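Notebook, access network bench, June

Continuing with the Sketa aggregation switch and the uplink flaps. Yesterday's page ended with the question if the problem is in the optic or in the port. Today I have a partial answer.

Setup is same as before. Sketa on the lower shelf, the Pomard test set on port 3, two fiber uplinks to the Stidico router in a link aggregation group. LACP is set to fast on both ends. Software on the Sketa is still the old release. Hemi wants to upgrade it, but I asked him to wait until I can reproduce the fault two times in the same manner.

9:40. Started traffic at 30 percent load, mixed frame sizes. No errors on any counter. I left it running during the meeting.

11:15. Came back. Uplink 2 had gone down and up 7 times. Uplink 1 none. The log on the Stidico says "LACP timeout" each time, and the log on the Sketa says nothing at all, only the port state change. So one side stops to hear the other, and the other side thinks everything is fine.

Swapped the optics between uplink 1 and uplink 2. Cleaned both connectors first (I forgot this on the first attempt and had to repeat it). Receive power is good on both, well inside the range.
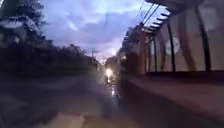

Afternoon, after the swap

13:05. Same traffic, same load. The flaps stayed on uplink 2, so they did not follow the optic. I consider the optics cleared. Linnea asked if I also moved the patch cords. I did not, so I moved them now, and it made no difference after one more hour.

14:30. Changed LACP from fast to slow on both ends. No flaps. This proves less than I would like. With the slow timer a short loss of the control frames is simply not noticed. Seidu thinks the control frames are waiting behind something in the CPU queue, and he showed me where to read the queue counters. The command is not in the manual. I write it in the back of this notebook.
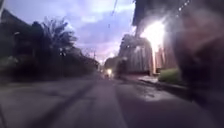 The counters show drops in the queue for uplink 2 only, and they come in groups. I wrote down the times of the first few groups and compared with the monitoring server. They match with the SNMP polling, which walks the complete interface table. Why only uplink 2 suffers from it I do not understand yet. Perhaps the two ports are served by different parts of the chip. Wiesława has the block diagram and will look for it.

15:50. Put LACP back to fast and stopped the SNMP polling. No flaps in 44 minutes. Started the polling again, and the first flap came on the second walk. Stopped it, quiet again. I am now fairly sure about the trigger.

Tried also with polling on but without any test traffic. Still flaps, so the load is not important here. I should have tested this in the morning.

To do:
- ask Nigel who set the polling interval to 30 seconds and if the Skjelbred site uses the same value
- repeat with the new software release, changing only this
- read the CPU queue counters before and after each run, and write them in the same table
- return the borrowed attenuator to Linnea

Bench is left powered, LACP fast, polling off. Please do not touch uplink 2. If somebody needs the Pomard, save my traffic profile first under my initials, the last time it was overwritten.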